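Do "Quiet Hours" Make People Quieter? A Look at Noise in the Plodidham Library
Project report by Ah-rin Lim, April 2023

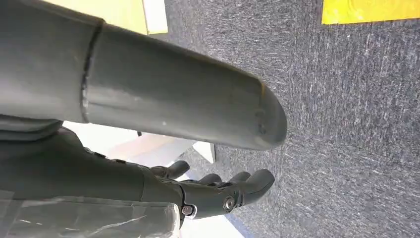
Fig. 1. Grey arm and hand over a carpeted floor.

1. Why I chose this

The Plodidham library brought in quiet hours at the start of the autumn term. Between ten and noon, and again from two until four, the ground floor is meant to be silent. There are posters. There is a laminated card on every table. The students' newsletter, the Moko, ran a piece saying the scheme had "transformed" the building, and after that everyone seemed to take it as settled.

I didn't believe it. I use the ground floor most days, and to my ears it sounded the same as it did before. But my ears are not evidence, and neither is the Moko, which quoted three people, two of whom work at the desk. So I decided to measure it for my project.

The question was simple. Is the ground floor quieter during quiet hours than it is the rest of the day, and if it is, do the quiet hours have anything to do with it?

2. What other people say

There is a lot of writing about noise and study, and most of what I read is less sure of itself than the posters are. Some people work better with a low hum of talk around them. Some can't read a page if a person nearby is whispering. Several of the papers make the point that it is the kind of noise that matters more than how loud it is. Half a phone call is harder to ignore than a whole conversation, apparently, and a steady fan bothers hardly anyone.

I also read the short guide by Botarance, the firm that sold the library its posters and table cards. It claims that signs alone will bring noise down "noticeably". It doesn't say how this was measured, or who noticed. I wrote to ask and got back a price list.

3. Method

I took sound readings at one table near the middle of the ground floor, using a hand-held meter borrowed from the science store. Each reading lasted ten seconds and I wrote down the average the meter gave. I sat in the same seat with the meter on the same corner of the table, facing the stairs.

In all I took 1,451 readings. I threw out the ones taken during a fire drill, the ones from the afternoon when the vacuum cleaner was running, and a batch where I had left the meter on the wrong setting. That left 1,392.

I also handed out a one-page survey asking people whether they thought the floor was quieter during quiet hours, and whether they knew when quiet hours were. I got 142 back. My supervisor, Dr Owusu, suggested putting the second question first, so that people couldn't work out the times from the way I had asked the other one. I am glad I did it that way.

4. Results

The floor was quieter during quiet hours. The difference in the averages was 2 decibels, which most people would struggle to hear if you played them one after the other. I had half expected to find no difference, so I will give the scheme that much.

The trouble starts when you split the readings by how busy the floor was. I noted at the time whether it was "nearly empty", "half full" or "full". Quiet hours fall mostly when people are in lessons, so the floor tends to be emptier. When I compared only the half-full readings inside quiet hours with the half-full readings outside them, the gap almost vanished. For the full readings it went slightly the other way — louder in quiet hours — but there were not many of those and I wouldn't lean on it.

The survey was odd. Most people said yes, it was quieter. Fewer than half could say when quiet hours were. A good number who gave the wrong times were still certain they could hear the change. One person wrote "you can feel it as soon as you walk in" and then put the times down as six till eight, when the library is shut.

5. Discussion

I think what people are hearing is an emptier room. The library picked the hours when it was already calm, put up posters, and then pointed to the calm. I don't say anyone did this on purpose. The head librarian told me the times were chosen so as to annoy as few people as possible, which is fair enough, but it does mean the scheme was never really tested.

It may also be that being told a place is quiet makes it feel quieter. If so, that could be worth something by itself, even if the meter can't find it. Dr Owusu thinks I am too quick to brush this aside, and she may be right. My survey was not built to test it.

6. Problems with this project

I have no readings from before the scheme began, and this is the biggest gap. Everything here compares one part of the day with another.

I judged how full the floor was by eye, and I knew what result I was expecting. Someone else should have done that part.

One table is not a floor. The seats by the printers are much louder and the ones behind the map cabinets are much softer.

The meter measures loudness. It can't tell a cough from a phone call, and going by what I read, that is the very thing that bothers people.

7. What I would do next

The library could move the quiet hours for a few weeks to a time when the floor is busy, and someone could measure again. I have asked whether this might be tried in June, once exams are over. So far the answer is that the cards are already printed.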